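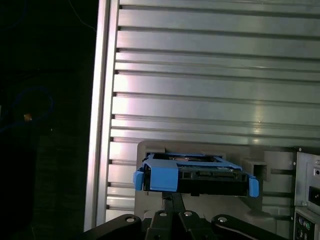 How long should I keep the old drive after moving everything to a new one?
Until you've restored from the backup at least once, and then a month more.

Posted by lirkitz_lou

That's the short version from the pinned post, and I'd like to argue with it. I have 107 GB of family photos, a new drive, and a spouse who would like the old drives out of the linen closet. A month seems excessive. The copy finished. It said it finished.

bunnag77 wrote:
It said it finished! Well, then. My copy said it finished too, and 13 of the folders were shortcuts to folders on the old drive. I found this out in June, after the old drive had gone to the county recycling day.

Open a few files. Old ones, big ones, ones with weird names. Takes an evening.

Ekkachai Mahawong wrote:
Counterpoint: people on this board treat old drives like relics. I kept every one I ever owned until I moved to Birnport, and when I unpacked them I had no idea what was on any of them. Two copies you can find beat six you can't. Label them, check the new one, wipe the old one, move on with your life.

bunnag77 wrote:
Label them with what? "Misc 2" is a label. I have three of those.

Ekkachai Mahawong wrote:
Date and contents, on tape, on the caddy. 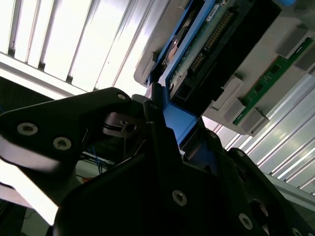
And put the same thing in a text file in the top folder, so that when the tape falls off in August you can still plug it in and find out what you meant. I've done it that way for years and the only casualty was my tape budget.

tritis_user wrote:
Disagree about tape on the caddy. Caddies get swapped. Write it on the drive itself, on a blank bit of the sticker, and leave the serial number readable or the warranty people will make you regret it.

lirkitz_lou wrote:
OK, I opened some files. The old drive says 2,061 photos in the "Lake" folder and the new one says 100 fewer. Is that rounding?

bunnag77 wrote:
Photos don't round, Lou.

Ekkachai Mahawong wrote:
Fine, I'll give you the month. Look for duplicates or hidden files first, then run a compare on just that folder and post the list. Don't copy over the top of it yet.

lirkitz_lou wrote:
Running it now. The linen closet has been informed - it did not take it well.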